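Nulora Hand Gripper, Ribbed Finger Edition
Available singly or as a matched pair

We've been trying out hand-held grippers at Skosex for a good while now, and the Nulora is the one that keeps going back in the bag. It's light, it opens wide, and the squeeze in your hand feels like the squeeze at the fingertips. If you record demonstrations for arm training, you know how much that matters by the end of a long afternoon!

The big change from the first version is in the pads. The old ones were smooth and flat, fine for boxes and hopeless on anything rounded. The new ones are ribbed and a bit softer, and they swap out without taking the linkage apart (two minutes, one small driver). We ran both sets through the same 43 household objects, along with a pair of Bimetti parallel jaws we already had on the shelf. The ribbed pads held 26 of them on the first try in our hardest round, where every object was picked up at an angle and by whichever end was closer. The Bimetti jaws are still lovely on flat stock, and if you mostly handle cartons you may like them better.

Chargers and adapters turned out to be our favorite test pieces. They're slick, they're lopsided, and the prongs want to catch on everything.
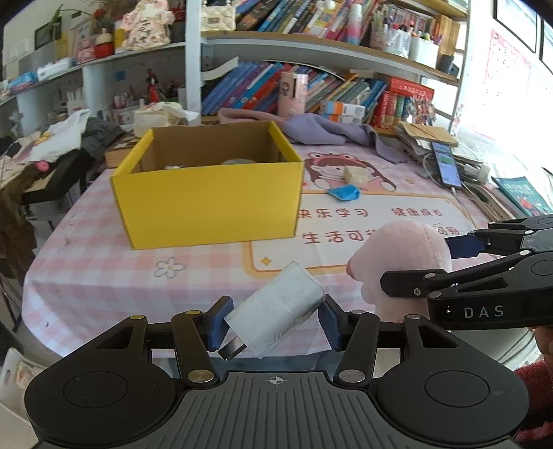
White plug-in charger held at a slant between the ribbed blue pads, with a second gripper coming in from the right.

Two-handed work is where a matched pair earns its keep. Both units run from one Petridis controller, so the left and right recordings share a clock and you don't have to line them up afterward. We'd been doing that by hand before, and oh, what a relief to stop.

Details
Weight: 176 grams per gripper, without camera
Finger motion: linked, both sides move together
Pads: ribbed, replaceable
Controller: Petridis, sold separately, takes two grippers
In the box: gripper, 3 spare pad sets, driver, wrist strap

A few notes from use. Very thin items such as single sheets of paper are still tricky, and you'll want to come in low and slide. Soft toys and cloth are easy. Wipe the pads with a damp cloth when they pick up lint, and check the pivot screws every few weeks if you use the gripper daily.

Pads from the first version do not fit this one. The wrist strap fits both.

Page updated May 18, 2019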